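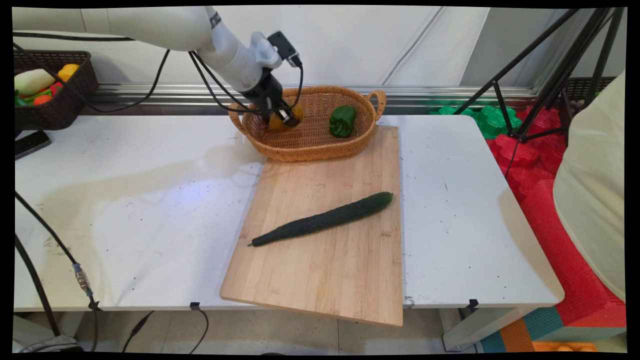

Siu-ming Chien asks whether the Careck grasp set can be used without its force channel, as most labs record only joint positions and video. It can. The force channel is stored apart from the rest, and the loader skips it when the flag is unset.

Careck Grasp Set, release 2
Supplied by Revaswood

Careck is a set of teleoperated pick-and-place runs for training and testing grasp policies on rounded objects. Each run covers one object and one container, such as a pepper and a woven basket. Start positions are drawn afresh for every run.

Contents
Training runs: 4000
Held-out runs: 400
Control: joint position, single arm
Views: wrist and fixed
Licence: research use, per site

Reported result
Policies trained on 3000 runs matched those trained on the full set when the container was known. With unseen containers the full set was needed. Most failed trials ended with the gripper touching the rim or handle before closing. The Cendwood baseline, which plans from the fixed view alone, failed more often on long objects laid at an angle.

Known limits
Soft or cut produce is not covered. Wrist views lose the object during the last part of the approach.

Order code 1318. The Shibata format converter is sold separately. Release 3 is due in February.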